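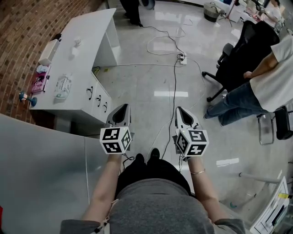 *Figure 6. Start position, head view, with both marker cubes in view.*

## 4.3 Registering the Grippers in Stornonell

Complete this section before each recording session. The tracker must hold both cubes for 300 consecutive samples.

1. Open **Tracking > Devices** and select **Pair**.
2. Hold the grippers over the lap and keep them still until both status fields read LOCKED.
3. Enter the cube IDs in the left and right fields.

> **Caution:** Do not swap cubes between grippers after pairing. Error 434 will be reported and the session will be rejected.
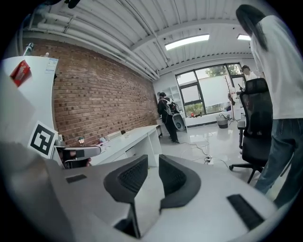
*Figure 7. Gripper camera view, finger pads and marker in sight.*

4. Open each gripper stream and set the exposure limit to 600.
5. Select **Save Profile**.
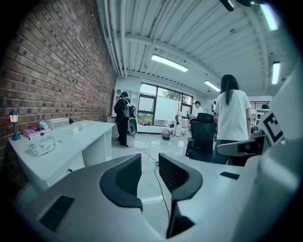
The Whitlock map builder estimates camera motion from fixed features in the room. Features on people are discarded by the motion filter. Brick gives the builder dense texture, and the wall on the left should be kept in view during the first sweep. Glossy floor tile is a poor source and should be masked under **Map > Exclude**.

Note: Requests to change the filter defaults go to Ebenezer Wumbei.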